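Comparing parallel grippers for clear drinkware on a two-arm cell: which camera and which finger pads?

Posted by Macarena Marín, 9 Nov 2020
Filed under: Grippers and end effectors

Our laboratory is preparing a comparison of two parallel-jaw grippers, the Cindell and the Welow, for the handling of plastic and glass cups. The intended task is simple to state. Two arms mounted on a common front rail are to pick up cups from a white tabletop and place them in a shallow tray. The cups differ in height, wall thickness and color, and several are fully transparent.

Preliminary work with the Cindell gripper has produced an uneven record. Of 50 attempts with opaque cups, five failed. With transparent cups the failures are far more frequent, and we are unable to determine whether the gripper or the camera is responsible. The depth image often contains a hole where the cup should be. The fingers then close either too high on the rim or beside the cup altogether.

Guidance is requested on the following points. Should the camera question be settled before any comparison of grippers is attempted? Is there an accepted finger pad for smooth, tapered cups? Finally, our department has funds for one additional item this year, and I would prefer not to spend them on a second depth camera if a change of lighting would serve.

The controller is a Pistlow unit running both arms from a single schedule. Its firmware is current.

Leandro Manzano
Member, Grippers and end effectors

The camera question should be settled first. A comparison of grippers conducted with unreliable cup positions is a comparison of luck, and the results will not be accepted by anyone who reads the method section with care.

The procedure followed at our facility separates the two matters. Mark fixed positions on the table, place each cup by hand on a mark, and command the arm to the known position with the camera disconnected from the loop. Any failure recorded under those conditions belongs to the gripper, the pads or the closing force. Once both grippers have been tested in this manner, restore the camera and repeat the series with the same cups. The difference between the two sets of results is the camera's share.

With respect to pads, we have used soft silicone on tapered cups with acceptable results. Wipe the pads at the start of each series. Thin plastic cups will deform at the default closing force on most grippers of this class, and the force should be reduced in small steps until the cup is held without a visible dent. Record the value for each cup. Our own log for this purpose has 534 entries and has proved more useful than the manufacturer's table.

Valeriano Casado
Member

Buy the Hughes camera. We had the same trouble and changed cameras, and the trouble stopped. I do not recall the model, but it was the larger one. The Welow is also the better gripper in my opinion, although I have not used the Cindell.

Ginette Sutherland
Moderator, Grippers and end effectors

I am in agreement with Mr. Manzano on the order of work and would add several remarks on the arrangement of the test itself.

First, the choice of cups. A set consisting only of clear cups will show that clear cups are difficult, a fact already established. Tinted, frosted and faceted pieces should be included, and they should be presented both singly and in close groups. A gripper that performs well on a cup standing alone may be unable to insert a finger between two neighbors – and this is where differences in finger width become apparent. Our cell is set up along these lines.

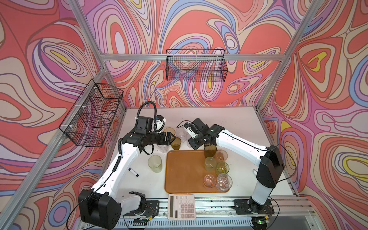
Two-arm cell with mixed cups on the table and tray. The right gripper is holding a dark amber-olive cup over the tray.

Second, the background. A plain white table offers very little contrast to a clear cup, and a patterned or colored surface beneath the cups is worth trying before any camera is purchased. The cost is negligible. Lighting should also be examined: at roughly 700 lux from a diffuse source we recorded fewer missing depth regions than under a direct lamp, where ridged sides return strong reflections.

Third, the two arms. Exchange the grippers between left and right halfway through the series. The arms will not be identical in calibration, and without the exchange a fault in one arm will be charged to whichever gripper it carries. On the Pistlow controller the tool offset must be entered again after each exchange – the unit retains the previous value without warning.

Mr. Casado's recommendation may prove sound, but the model number and the conditions of use would be needed before other members could act upon it.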